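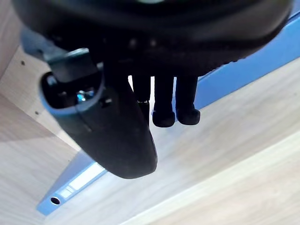

Angharad Hughes said the hard part had always been the last few centimetres. Her team could get an arm to the right shelf without much bother, she said, but once the hand was close the main cameras lost sight of what it was doing, and the planner was working from a picture that was already out of date.

Those last few centimetres are the subject of a software release from Sondlow, which today makes version 4 of its Killar planning and perception package available to all licence holders.

DROLLTON, 5/14/24 – Killar 4 is a set of programs for controlling robot arms that work on shelves, desks and cupboards. It takes in pictures from a camera at the wrist, works out where the nearby surfaces and objects are, and plans a path for the gripper that keeps clear of them. The new version does all of this while the arm is moving. Earlier versions stopped the arm, took a view, planned, and then moved again.

The main change is in how the software treats the gripper itself. A wrist camera sees a good deal of its own hand, and the parts nearest the lens can hide a large share of the work. In Killar 3 those areas were masked out and ignored. Killar 4 keeps a model of the gripper, compares it with what the camera sees, and marks the space behind it as unknown until the arm has moved enough to look there. The planner will not send a finger into unknown space at full speed. It slows down, or picks another approach that gives a better view first.

The second change concerns flat items with a spine, such as ring binders, box files and large books. These were a known weak point. A binder lying at an angle on a shelf has long straight edges, and the old edge finder often took one of them for the edge of the shelf. When the shelf was pale wood with a visible grain running the same way as the binder, the results were worse. The new version fits the shelf surface first and then looks for things resting on it, so grain lines and seams are no longer counted as objects.

Side panels are also handled differently. Shelving units usually have an upright on each side, and a gripper reaching for something close to the upright has very little room. Killar 4 treats the panel as a wall with a set clearance, which the user can change in the settings file. Small features on the panel, such as screw holes, are dropped before planning.

Sondlow tested the release on a set of 300 shelf layouts at its Drollton workshop. Each layout had at least one binder on it, placed by hand. The arm was asked to reach the binder and close on it without touching the shelf sides. Killar 4 completed 243 of the layouts at the first attempt. Most of the remainder failed on glossy covers under strong light, where the white label area washed out and the software placed the end of the spine wrongly. Work on this is continuing and a fix is planned for June.

"We would sooner publish the number as it stands," said Eluned Penry of Sondlow. "People who run these arms in an archive or a stock room need to know what will go wrong as well as what will go right. Bright light on a white label is the one to watch for. Turn the lamp away or close the blind and you will do better."

Penry added that the team had spent more time on the logging tools than on any other part of the release. When a plan is rejected, Killar 4 now writes out the view, the gripper model and the reason in one file, which can be opened and stepped through on an ordinary laptop. In Killar 3 the same information was spread across three logs with different clocks.

The release also includes Policarpio, a small viewer that was used inside the company for some time and is now supplied with the main package. Policarpio shows the planned path drawn over the wrist camera view, with unknown space shaded. It can be run live or on a saved session. It does not control the arm and needs no safety sign-off to install.

Existing users should read the upgrade notes before installing. Gripper models made for Killar 3 will load, but they have no outline for the underside of the hand, and the software will warn about this at start-up. A guided routine for adding the outline is included. Settings files carry over, with the exception of the mask section, which is no longer read.

Killar 4 is free of charge to anyone with a current licence. New licences cost 800 pounds per arm per year, with Policarpio and support by email included. A reduced rate for schools and colleges is available on request.

A recorded walk-through of the new planner will be put on the Sondlow website in June, along with the layouts used in the tests, so that other groups can try them on their own equipment.

About Sondlow

Sondlow writes control and planning software for robot arms. The company is based in Drollton and sells its products directly to users and through equipment suppliers.

Press contact

Eluned Penry, Sondlow press desk, Drollton. Copies of the upgrade notes and the full test results can be requested from the same desk.

ENDS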